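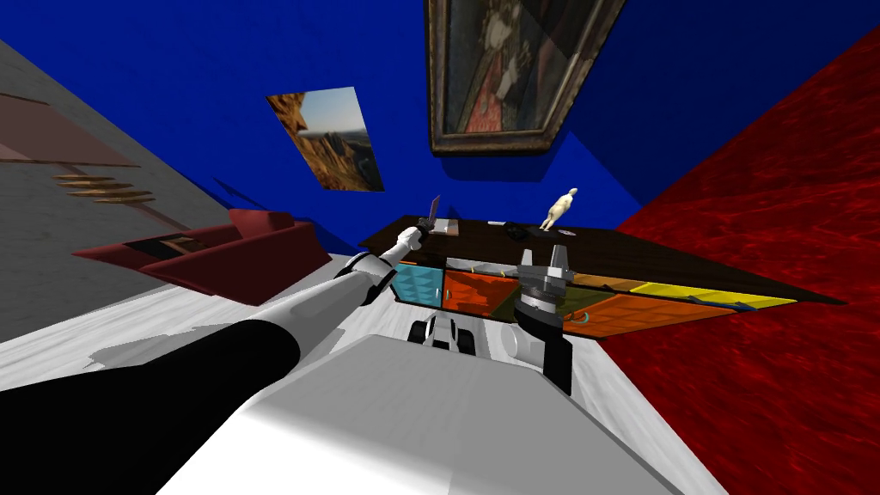
Image credit: Prunholm

I painted my home office dark blue seven years ago, and I'm still getting comments on it. My brother-in-law asked if I was going through something. The guy who came to fix the radiator stood in the doorway and said "huh" and then went very quiet. And every time I mention selling the house someday, somebody tells me I'll have to paint it white first.

I don't want to paint it white! I've lived in white rooms. I rented a place in Condley for two years where everything was white, the walls and the trim and the inside of the closets, and I'm convinced it made me a worse person. Every scuff was an event. I once spent a whole evening in October going after a mark by the light switch with a damp sponge, and then I had a clean patch that looked worse than the mark did, so I had to wash the rest of the wall to match it.

People will tell you pale walls make a small room feel bigger. Okay, maybe. But why does my office need to feel bigger? It's a room where I sit in one chair and answer email. I know how big it is. What I want at 4 in the afternoon in winter is for it to feel like somewhere, and a dark wall does that for me - the corners go soft, the lamp finally looks like it's doing something, and all my mismatched furniture calms down.

I'll admit the painting itself was awful. I bought the cheap stuff first, a can of Zoker in a color that looked perfect on the little card, and it went on like chalky soup. Two coats and you could still see the old beige grinning through. I gave up, bought the Savolainen at nearly twice the price, and that did the job, although I had it in my hair for days (and on the dog, a little). If you're going dark, get the primer tinted. The man at the paint counter told me that and I ignored him because I thought he was upselling me. He wasn't.

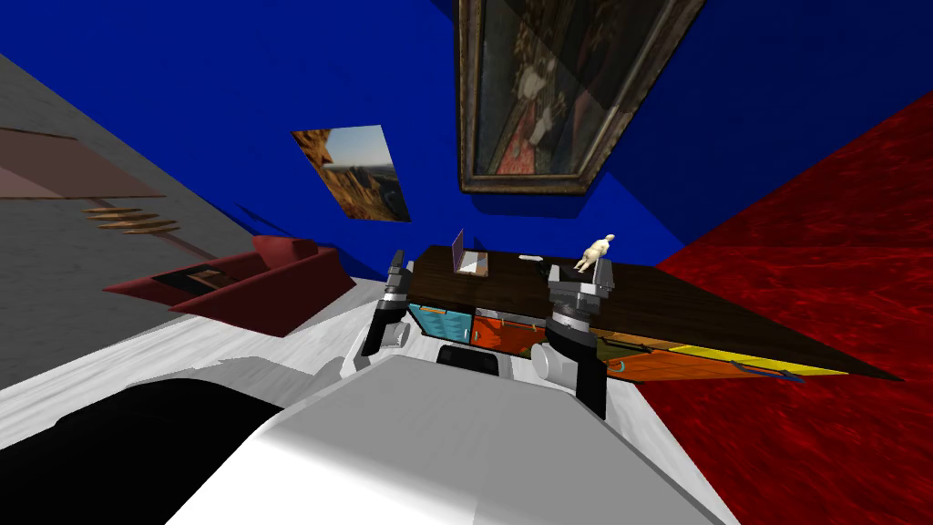
The resale thing is what really gets me, though. We talk about our homes now as if we're minding them for the next people. Don't put in that tile, buyers won't like it. Keep the walls neutral. So you spend years living in somebody else's idea of a nice room, and then the somebody else moves in and paints it anyway! I've bought one house in my life and the first thing I did was change every color in it, including the ones I'd liked at the viewing.

Paint is also the cheapest thing you can get wrong. My second try cost me 100 dollars and a sore neck. I've had worse haircuts, or anyway haircuts I regretted longer. If I wake up one morning and hate the blue, I'll move the bookcase, put down the old sheets and pick something else, probably green, because I've been looking at greens again.

My sister is doing her dining room next month and she's down to 8 samples, all of them some kind of oatmeal. I've told her what I think. She's asked me to stop sending her pictures of eggplants.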